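Slide 1. Hail growth and the limits of the single-pad record
Udow network, 31 October 2018

Open with the question from the abstract: how much of a hail swath does a fixed ground network miss? Keep this under a minute.

Slide 2. Growth regimes
Dry growth: supercooled droplets freeze on contact, air is trapped, the layer is opaque. Wet growth: latent heat keeps the surface near freezing, water spreads before it freezes, the layer is clear. Alternating layers do not require repeated trips up and down. A stone crossing the updraft once can pass through zones of different liquid water content. Expect a question on this.

Slide 3. Network
146 pads between Hisness and the Udow ridge. Pads are read after each event and dent diameters are converted using the steel-ball calibration. Oblique impacts leave elongated dents — use the minor axis.

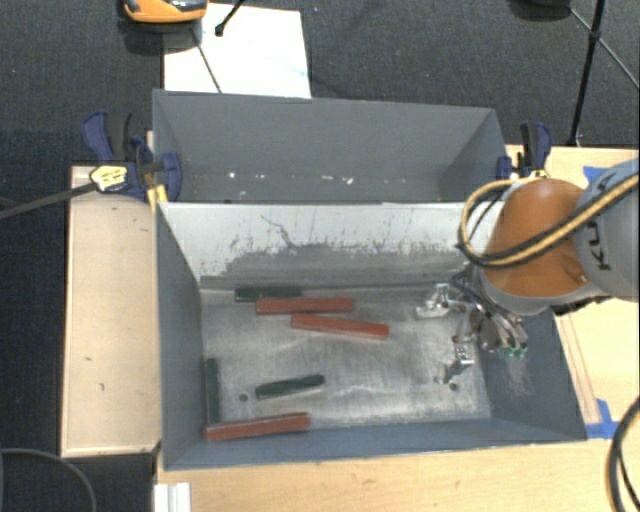 Slide 4. August storm
2467 dents logged, of which 524 passed the overlap check. The rest were merged impacts or too shallow to measure. Point out the gap west of Hisness: radar has a strong core there, but the pads are too far apart to resolve it.

Slide 5. Sources of error
Wind drift below cloud base. Melting during the fall, which removes small stones first. Pad stiffness changes with temperature; the Wilico foam is softer than the Van Rooij foam, so the two sets have separate curves. Do not pool them.

Slide 6. Next season
Closer spacing along the western line. Backup slide has the calibration table if asked.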